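Glider workshop notebook, Astthorpe field
25/05/2019

Present: me and Wanda Nakamura until lunch. Parvaneh Kermani came later for the parachute.

1. Paraglider, the old Rostami
Checked all the lines on the left side. Two in the B row are short, they have shrunk since March. I stretched them under load and measured again in the evening, still not equal. Lines to be ordered from Flolance.
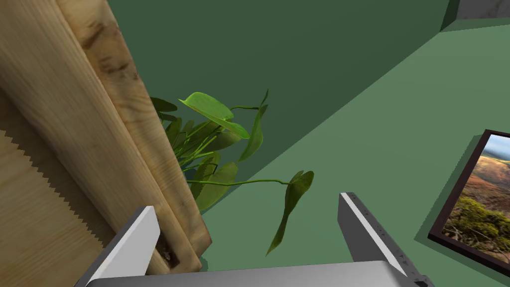 2. Reserve parachute, Olleo
Last repack was 189 days ago, so it was due. Opened it and hung it to air. Parvaneh refolded it and signed the card. The rubber bands were hard, I changed all of them. 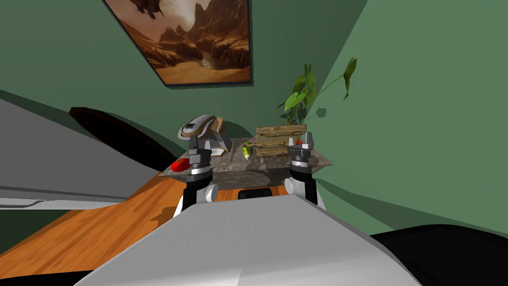
The closing pin is a little bent but it slides well. I wrote it in the logbook so we look at it next time.

3. Harness
Stitching at the right shoulder is good. The left leg buckle closes with a weak click, I cleaned the sand out and it is better.

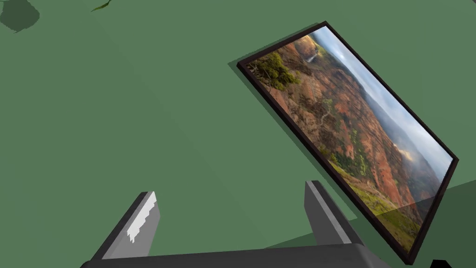
Can the Rostami be flown on Sunday with the two short lines?
It stays on the ground until the new lines are fitted and Wanda has done the inflation check.

4. Winch
Counter shows 1052 launches. Cut 20 metres from the worn end of the rope and made a new splice.

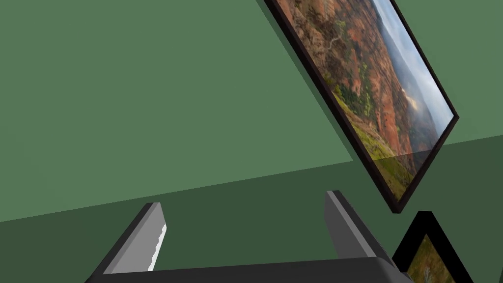 After the splice I pulled it slowly with 100 kg and it did not move. The weak link is also new. Still to do: grease the drum bearing, ask Wanda where is the small torque key.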